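Search products, part numbers, articles
Search

Warkmont Lillau folding table, white top

Laundry and garment room equipment / Tables

The Lillau is a fixed-height table for sorting, folding and inspecting garments. It is intended for hotel linen rooms, rental laundries, resale sorting and any back room where clothing is laid out one piece at a time. The top is plain white, without printed guides, so that stains, loose threads and color transfer can be picked out against it.

Specification

Working height: 860 mm
Top color: white
Maximum evenly distributed load: 132 kg
Leveling feet: adjustable, fitted as standard
Assembly: two persons recommended
Supplied: flat, legs and fasteners packed separately

The top is flat to all four edges. There is no raised lip. Garments can be drawn off any side without catching, and two people can work from opposite sides if the table stands clear of the wall. Where it is placed against a wall, leave enough gap for a cloth to pass behind.

Denim on the Lillau

Denim is the fabric most often asked about by customers replacing an older table. It is heavy for its area, it holds creases from the dryer, and a pair of jeans that comes out of a bin twisted will usually stay twisted until it is lifted. Pushing the fabric outward across the table tends to tighten the twist at the knee.

The recommended handling is to take hold near the waistband and lift until the upper part hangs as a column, leaving the lower legs on the table. The weight of the legs keeps the hems in place while the upper part turns free.

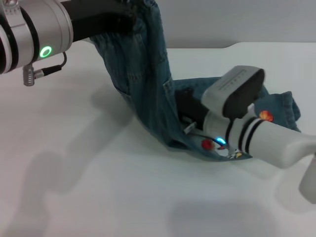
Once the twist is out, lower the waistband end first and let the fabric settle toward the hems. Check each hem at this point. Frayed hems are easiest to grade against the white top, and a faded edge shows more clearly there than on gray or beige surfaces. Zippers and rivets should be turned inward or lifted clear when a garment is moved sideways. The surface tolerates normal contact with metal hardware, but repeated dragging will dull it.

Shorts are laid horizontally, waistband to one side and leg openings to the other. An elasticated waistband will not lie fully flat and should not be forced. Smooth the fabric from the gathered end toward the hems, following the outer seams, and leave the puckering as it is. Pocket openings should be checked for contents before folding.

A garment that has doubled over along its length will show a ridge between waistband and hems. Find the upper layer at the hem end, open it, and lay it down again before making the intended fold. Faded washes need a second look here – a pale patch on the thigh is normally part of the finish and is not to be logged as bleach damage unless it is missing from the matching leg.

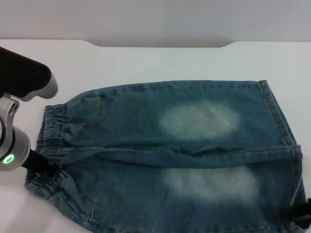 Care of the surface

Wipe with a damp cloth and mild detergent. Dry before placing light-colored garments. Dye from new denim can mark the top if the fabric is left on it damp; remove it the same day with diluted detergent and a soft cloth. Do not use abrasive pads, acetone or chlorine bleach. Do not iron directly on the table. A folded towel is not adequate protection – use the Drirano pressing pad, ordered separately.

Accessories

Drirano pressing pad, heat resistant, rolls for storage
Lillau under-shelf, fits between the rear legs
Lillau caster set, 2 locking and 2 free
Replacement leveling feet, set of four

The caster set raises the working height. It is not suitable for tables loaded close to the stated maximum, and both locking casters must be on the same long side.

Assembly notes

Fit all leg fasteners by hand before tightening any of them. Stand the table upright, set the feet with a spirit level, then tighten in diagonal order. Check the fasteners again after 3 weeks of use. Tables in rooms with machine vibration should be checked every January as part of the annual inspection.

Warranty and parts

The frame and top are covered for three years against manufacturing defects. Surface wear, dye staining and damage from heat are excluded. Parts requests go to Jacobus Hendricks, Warkmont spare parts desk. Quote the number on the label under the top, next to the left rear leg.

Last updated: 16 Dec 2020

This site uses cookies to remember your product list and language. Accept all / Settings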